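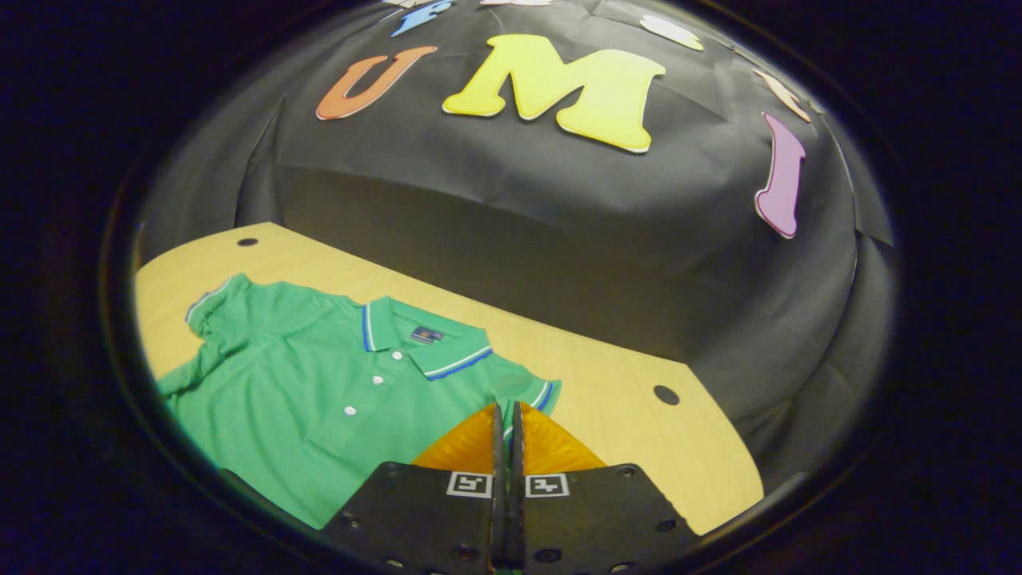 Drokska asked whether the badge on an agency's profile could be trusted at all, and whether there was any point setting up review import if half the reviews were written by the agency's own friends. It's a fair complaint, and it has been on the help forum for a good while without a reply. This section won't settle it. It does cover how to connect a directory profile to your Buvavus site, and which settings to leave alone unless you like tidying up afterwards.

Section 4: Connecting a directory profile and showing reviews

Applies to the Clonthorpe edition of Buvavus. Last checked 5 October 2026.

4.1 Before you start

You need an administrator login for your site, the owner login for your directory listing, and a page to put the reviews on. An editor login will let you open the settings screen and fill everything in, and then refuse to save. The warning appears only after you press Save, so check your role first.

Decide as well whether you want this feature. The sales page says that showing reviews brings in enquiries. It gives no source for that. If your listing has a handful of short reviews from years ago, a plain page of past projects may serve you better.

4.2 Connecting the listing

1. Go to Settings, then Outside Profiles, and choose Add.
2. Pick Kotian from the list. Other directories are shown in grey and can't be chosen. They have been marked "coming soon" through several releases and we would not plan around them.
3. Paste in the public address of your listing. Use the address a visitor would see, without anything after the question mark.
4. Sign in when the Kotian window opens, and approve read access only. If you are also offered "manage my profile", untick it. Nothing in this section needs it.
5. Return to Buvavus and press Test. A green tick means the address was found. It doesn't mean the reviews have come across.
6. Press Save.

Note: The connection lapses after 21 days if no one signs in to the site as an administrator. You will not get an email. The reviews already on the page stay where they are, so the page can look healthy long after it has stopped updating.

4.3 Importing reviews

1. Open Reviews and press Import Now. The first import may take up to 3 hours, whatever the progress bar says.
2. When it finishes, open the Waiting tab. Imported reviews are held here until you approve them.
3. Read each one next to the original on the directory. Long reviews are trimmed at 600 characters, sometimes in the middle of a sentence, and a trimmed review can end up saying something kinder than the client meant.
4. Approve the reviews you want to show. Add a link to the full text wherever one has been trimmed.

Caution: "Approve All Positive" sorts by star rating and ignores the words. It also hides everything else without telling your visitors. In many places, showing only the good reviews while calling them "our reviews" can get you into trouble. Turn this setting off, or say plainly on the page that you have made a selection.

4.4 Badges

Badges are copied from the listing as pictures. They are not checked again after the first import. If you were named a leading agency in November and dropped from the list later, your site will go on claiming the title until someone removes it.

1. Go to Reviews, then Badges.
2. Fill in the Award Period box for each badge. It is marked optional. Treat it as required.
3. Set a Remove On date.
4. Link the badge to the page that explains how it was awarded. If you can't find such a page, think hard about whether to show the badge. Some are given on merit, some come with a paid plan, and the picture looks much the same either way.

4.5 If something goes wrong

The test passes but no reviews appear. The listing is probably set to private. Change it on the directory side and import again.

The same review shows twice. This happens when a client edits their review. Delete the older copy by hand – the "merge duplicates" button merges by client name, and will happily join two separate projects for the same client.

The star average differs from the one on the directory. Buvavus works out its own average from approved reviews only. We think this is a poor choice and have said so. Until it changes, switch off Show Average and let visitors follow the link to the listing.

Removing the connection. Go to Settings, then Outside Profiles, and choose Disconnect. Approved reviews and badges remain on your pages and must be deleted separately under Reviews.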